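Section 2: Opening up the tower and getting at the drives

Okay, you've got the lid off the box your Harkmont tower came in and you're itching to add a drive. Me too, every time! I've done this on a couple of Montes cases as well and the order is pretty much the same.

1. Shut down, flip the switch on the power supply, and pull the cord. Then hold the power button in for 2 seconds.

2. Lay the tower on its side so the panel you're removing faces up. I like a table I can walk all the way around.

3. Take the panel off and stash the screws in a cup - they roll.

4. Get your bearings before you touch anything. Find the power supply, the memory slots, and the graphics card, then look for the drive cage. On mine there's a blue plastic latch up there.

5. Hold a 3.5-inch drive by its sides and keep your fingers off the circuit board.

CAUTION: Don't force a latch. If it won't budge, check for a cable snagged behind it.

Note: Have a short screwdriver handy too. My long one from Allness bumps into everything (I still love it).

6. Slide the drive in, connect data first and then power, and leave the panel off until you've seen the drive show up on page 17's start-up screen.

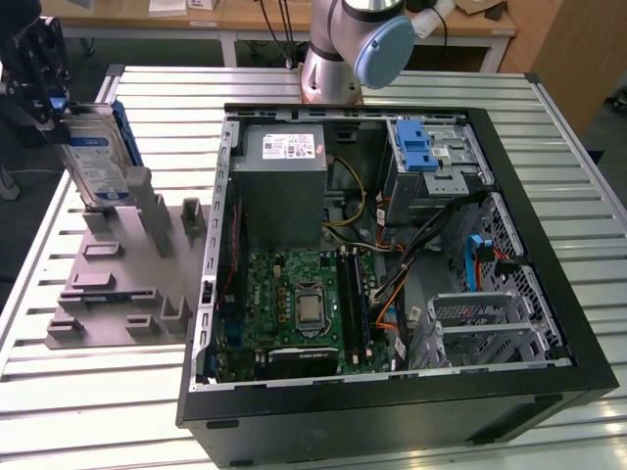

Reader comment from Lorkthorpe: Step 5 saved me some grief, thanks. Could you add a line on which data port to use first? My board has several and I just guessed.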